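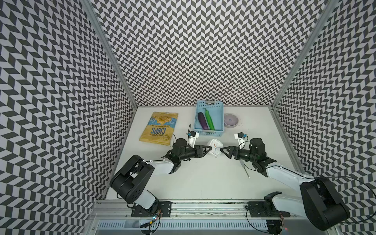
첨부 1. 작업대 상판, 접수 시점 배치. 하늘색 타공 바구니(가지, 긴 녹색 채소), 연보라·분홍 계열 소형 볼, 노란색 칩 봉지.

제목: 상판 잔여 입자 및 품목 분류 불일치
접수일: 2023년 4월 29일 토요일
구역: Plurnen 소품실, 작업대 6
분류: 비품 / 식품 소품
우선순위: 보통
상태: 종결

증상
1) 볼 오른쪽 상판 표면에 어두운 색의 작은 입자가 흩어져 있음. 첨부 1에서 확인 가능.
2) 바구니 안의 긴 녹색 품목이 목록에는 "오이"로, 배치표에는 "고추(대)"로 기재되어 있음. 꼭지가 휘어 있고 몸통이 길어 사진만으로는 판별 불가.
3) 칩 봉지의 글자 방향이 배치표와 반대. 배치표 기준은 앞쪽에서 "CHIPS"가 바로 읽히는 방향이나 첨부 1에서는 거꾸로 보임.

환경
상판: 흰색, 물세척 가능, 연마제 사용 금지
벽면: 흑백 헤링본 무늬, 3면
바구니: Kistness 품목 대장 75번
볼: Kistness 품목 대장 99번
세척제: Nekeo 중성, 희석액

처리 기록

09:10 접수. 첨부 1과 배치표 대조. 가지와 볼의 품목명은 일치. 녹색 품목과 봉지 방향은 불일치로 기록.

09:25 입자 출처 후보를 두 가지로 설정. (가) 칩 봉지 누출, (나) 볼 내부 잔여물. 봉지는 상판 왼쪽에 있고 입자는 볼 오른쪽에 있으므로 (나)를 먼저 점검.

09:40 볼을 들어 흰 종이 위에서 뒤집음. 어두운 입자 낙하 확인. 상판의 입자와 크기 및 색 유사. 성분 분석은 의뢰하지 않음.

09:50 봉지 점검. 상단 및 하단 접합부 이상 없음. 가볍게 눌렀을 때 공기 누출 없음. (가) 제외.

10:05 상판 건식 제거. 부드러운 솔로 앞쪽 방향으로 쓸어 수거한 뒤 희석액을 묻힌 천으로 1회 닦음. 마른 천으로 마무리. 얼룩 없음.

10:20 볼 세척 및 건조. 바닥면 굽 안쪽에 남은 입자는 면봉으로 제거. 바구니는 타공부에 이물질이 없어 마른 천으로만 닦음.

10:45 녹색 품목 실물 확인. 바닥면 각인 없음, 라벨 없음. 공급처 Šimko 납품서에는 "녹색 채소, 장형"으로만 표기됨. 목록과 배치표 중 어느 쪽이 맞는지 확정할 근거 부족.

11:00 임시 조치로 양쪽 문서의 명칭을 납품서 표기와 동일하게 변경. 품목 번호는 유지.

11:10 봉지 180도 회전. 앞쪽에서 글자가 바로 읽히는 것을 확인. 위치는 변경하지 않음.

재점검
13:30 상판 육안 확인, 입자 없음. 볼을 원위치에 두고 2회 들었다 놓음. 추가 낙하 없음.

원인
볼 세척 후 내부와 굽 안쪽을 확인하지 않고 배치한 것으로 추정. 봉지 방향은 배치표의 기준 방향 표시가 작아 오독한 것으로 보임.

변경 사항
- 배치표 하단에 "앞쪽" 표시를 굵은 글씨로 추가
- 볼 반입 전 점검 항목에 굽 안쪽 포함
- 녹색 품목 명칭: "녹색 채소, 장형"

미결
Šimko에 녹색 품목의 정식 품명 문의 발송. 회신이 오면 별도 티켓으로 처리. 9월 정기 재고 조사 전까지 회신이 없으면 현재 명칭을 그대로 확정.

추가 메모
동일 증상 재발 시 이 티켓을 다시 열지 말고 신규 접수 후 관련 항목에 연결할 것. 상판 사진은 닦기 전에 첨부해야 함. 닦은 후 사진만 있는 접수 건은 입자 위치를 확인할 수 없어 반려됨.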